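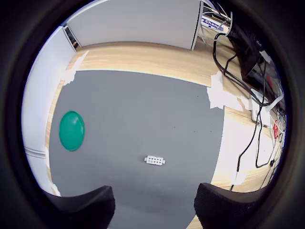

Progress report to Malilcombe, October 2026
Project: Skullitz, perception and grasp planning
Prepared by Liliana Sala

Work package 2 (wrist camera perception). The fisheye calibration has been redone with a wider-angle lens model. The old model left large errors near the rim of the image circle, where the fingertips appear. Segmentation now runs on the raw image and only the detected outlines are undistorted. This cut processing time per image from 94 ms to 41 ms.

Work package 3 (planning). Kyung-tae Cheon has rewritten the approach planner to take a ranked list of grasp poses instead of a single pose. Small rectangular parts on the gray mat are grasped across the short axis. In the latest test set the planner returned a valid path in 78 percent of requests. Most rejected requests involved parts near the mat border, where the wrist reaches a joint limit.

Open issues. Dark holes in the top face of white connector-type blocks are sometimes split off as separate objects. Glossy dishes still produce unstable outlines under the present lighting. Log replay drops messages when 5 or more topics are recorded at full rate.

Next period. Merge the planner branch, fix log replay, and deliver the calibration tool to the Grurville site in November. No change to the budget is requested.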